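Home > Shop > Grippers & end tools > Board work

Tumura two-finger gripper kit, board service edition

Sold by Skotico. Fitting and set-up by Ferkanik on request.

14 shares | 6 comments

Back in stock since May. Last lot went quickly, so if you were on the waiting list and haven't heard from us, ring. Some of the emails bounced.

What it is: a two-finger gripper in black, with a small camera at the wrist, for people who strip, test and rebuild server boards and want an arm to do the fiddly end of it. CPUs in and out. Holding a part steady while a person gets a driver in. Memory too, with the other fingers fitted (see below).

Who buys it -- refurb shops mostly. A couple of colleges. One repair bench that does nothing but old dual-socket kit and swears by it.

In the box

Gripper body with linkages, assembled
One pair drilled finger plates, narrow
Wrist camera and bracket
Cable set, 2 m
Mounting plate for Tumura arms (others on request, ask first)
Bag of spare screws, hex keys
Printed quick start, four pages. Full manual is a download

NOT in the box: arm, controller, screwdrivers, thermal paste, wipes. We get asked about the wipes.

Weights and sizes

Opening, fully wide: 151 mm
Grip force, adjustable, 13 N to 40 N
Finger change: four screws, 20 minutes the first time and much less after that
Runs off the arm supply, no seperate power brick

Set the force low. Really. The factory setting is 13 and for processors leave it there. The 40 end is for heatsinks and drive cages. Violeta Mansilla, who looks after support here, has had boards sent to her with marks on the lid from people who turned it up to see what happened. Marks on a lid are one thing, bent pins under it are another and the warranty doesn't stretch to that.

How it behaves in use

Good on square-edged parts. The finger plates come down either side, close slowly and stop when they meet something. Less good on anything round or tapered, though the padded fingers help (sold on their own, Dai part, works fine with the Tumura holes).

Room is the thing to check before you order. Memory slots sit close on both sides of the socket on most server boards and the fingers need somewhere to go. Take the memory out of the nearest slots for a first run, put it back once you trust your positions. Tall coolers next door will also get in the way of the body. Measure from the socket centre out to the nearest tall thing, then send us the number if unsure.

Two people or one? We'd say one person plus the arm, once it's taught. Retention screws are still a job for a driver whichever way you do it, and the kit doesn't drive screws. Xiaoyan Song at Ferkanik does the set-up visits and teaches it as a sequence -- fingers in, hold, screws, then lift -- and most benches keep it that way.
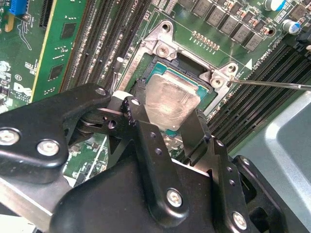 Clean the lid before you ask the gripper to pick anything up off a used board. Old paste is slippery stuff and it gets on the finger plates, then on the next part, then on everything. A wipe gets most of it. Do the plates at the end of each shift as well, they come off with the same four screws but you can reach them in place with a cloth.

Camera: fine for lining up, not an inspection camera. You'll see a socket and its screws well enough to place the fingers. For looking at pins get a proper scope.

Things people have grumbled about

The cable is stiff. It is. A softer one is coming, no date yet.
Bracket screws work loose if you run it all day. Dab of thread lock, sorted.
Quick start is too short. Fair. Download the manual, chapter two is the one you want.
Shiny metal under a bright lamp can confuse the positioning. Move the lamp off to one side.

Price and delivery

Price on request, depends on the mounting plate. Kits with the Tumura plate ship next working day if ordered before 2 pm. Other plates are made to order, allow three weeks. Set-up visits go out on Mondays only, and they do fill up so book it when you order the kit.

Returns within 20 days, in the orignal box please, with the foam.

Spares: finger plates, linkages, cameras and cables all held in stock. Order by phone or through your account page. If the linkage has gone sloppy send the whole body back and we'll do it on the bench, don't take it apart yourself, the shims are tiny and they roll.

Filed under: Grippers, Server repair, Tumura, Refurb bench

We use cookies to keep your basket working and to see which pages get read. Accept all | Only the needed ones

Get stock alerts by email. One a month, unsubscribe whenever you like.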